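Escuela de Diseño Tivstead
Materiales y acabados I
Apuntes del tema 4: brillo, color y relieve
Profesor: Vicente Garrido
Versión revisada el martes, 30 de junio de 2020

4.1 Qué entendemos por acabado

El acabado es el estado final de la superficie de una pieza. Incluye lo que se le añade (pintura, barniz, baño metálico, cera) y lo que se le hace al propio material (lijar, pulir, granallar, grabar). En el tema 3 tratamos los recubrimientos por su función protectora. En este nos interesa cómo se ve y cómo se toca la pieza.

Cuando se especifica un acabado hay que indicar por separado tres datos: color, brillo y relieve. En los trabajos del curso pasado muchos planos decían solo «negro mate», y eso deja el relieve sin definir. Dos piezas pueden compartir color y grado de brillo y parecer de materiales distintos.

4.2 Reflexión especular y reflexión difusa

La luz que llega a una superficie opaca en parte se absorbe y en parte se refleja. La reflexión especular sigue la ley del espejo: el ángulo de salida es igual al de entrada, medido desde la normal. La difusa se reparte en todas direcciones. Cualquier superficie real combina las dos.

Un objeto blanco tiene una componente difusa muy alta, y por eso los reflejos se distinguen poco sobre él. En un objeto negro la componente difusa es pequeña y casi todo lo que vemos es reflejo. De ahí que los defectos de pulido, el polvo y las huellas se noten más en una pieza negra brillante que en una blanca con el mismo barniz.

4.3 Escalas del relieve

Conviene distinguir tres escalas.

Microrrugosidad. No se aprecia como dibujo; se percibe como falta de brillo. Se mide con rugosímetro y se expresa normalmente con el parámetro Ra, en micrómetros.

Textura. Se ve y se nota con el dedo. Entran aquí el gofrado, la piel de naranja (cuando es buscada), el granallado grueso y los acabados martillados.

Forma. Nervios, acanaladuras, curvaturas. Corresponde ya al modelado de la pieza y se acota en el plano.

El paso de una escala a otra depende de la distancia de observación. Una textura que de cerca tiene dibujo, desde lejos puede leerse como un simple cambio de tono. Por eso las muestras de acabado se examinan siempre a la distancia de uso del objeto.

Para el ejercicio 2 hay que comparar una superficie lisa con una texturada bajo luz lateral.

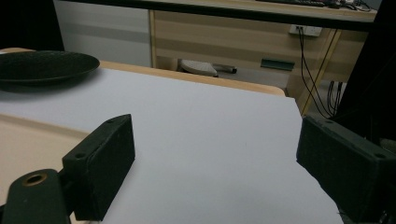
Superficie blanca y lisa la primera; disco negro de textura martillada la segunda.
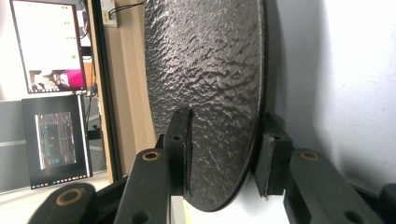

4.4 Acabados martillados

El martillado auténtico se obtiene golpeando la chapa con un martillo de cara redondeada o plana, sobre yunque o sobre tas. Cada golpe deja una faceta o un hoyuelo. El trabajo endurece el metal por deformación en frío, y en cobre y latón suele hacer falta recocer entre pasadas.

Existen dos imitaciones corrientes. La primera es el estampado o la laminación con rodillo grabado, que produce un dibujo repetido; si se busca bien, se encuentra el punto donde el motivo vuelve a empezar. La segunda es la pintura de efecto martillado, que forma el relieve durante el secado por diferencias de tensión superficial. El dibujo depende del espesor de la capa, de la temperatura y de la dilución, y resulta difícil obtener dos piezas iguales.

En el taller usamos la pintura martillada de Jokska, a pistola, en una sola mano cargada. Hay que dejarla en horizontal y no tocarla durante 36 horas. Quien necesite retocar una zona debe lijar y repintar la cara entera, pues el parche se nota siempre.

4.5 Medida del brillo

El brillómetro envía un haz con un ángulo fijo y mide la fracción reflejada en la dirección especular. Se trabaja con tres geometrías: 60 grados para uso general, 20 grados para superficies muy brillantes y 85 grados para mates. El resultado se da en unidades de brillo e indicando siempre la geometría. Una cifra sin ángulo no sirve.

El aparato necesita una zona plana y uniforme. En una superficie curva o con textura marcada la lectura varía mucho al desplazarlo unos milímetros, y en esos casos se recurre a la comparación visual con una muestra patrón aprobada por las dos partes. El brillómetro de la escuela, un Janarness, se calibra con su placa al empezar cada sesión.

4.6 Iluminación para examinar muestras

Luz frontal: reduce las sombras del relieve. Sirve para juzgar el color.

Luz rasante: alarga las sombras y descubre ondulaciones, rayas y restos de lijado.

Luz difusa: reparte los reflejos. Sirve para comparar tonos entre piezas de distinta forma.

Cada muestra se observa con las tres y se gira 90 grados al menos una vez. Los acabados cepillados cambian mucho con el giro; los granallados, apenas.

4.7 Ejercicios

1. Prepare dos probetas de aluminio, una lijada hasta grano 2.000 y otra granallada. Mida el brillo a 60 grados en cinco puntos y calcule la media y la desviación.

2. Elija una superficie lisa y otra con textura. Dibuje a lápiz cómo se reparten luces y sombras en cada una con luz lateral. Formato A4, sin color.

3. Redacte la especificación completa de acabado de la carcasa del caso Pramanik (documentación en la carpeta del tema 2). Debe incluir color, brillo con geometría, relieve y método de aceptación.

Los ejercicios 1 y 3 se hacen por parejas. El 2 es individual y se entrega en mano al principio de la clase siguiente. Las probetas se recogen en el almacén del taller, firmando la hoja.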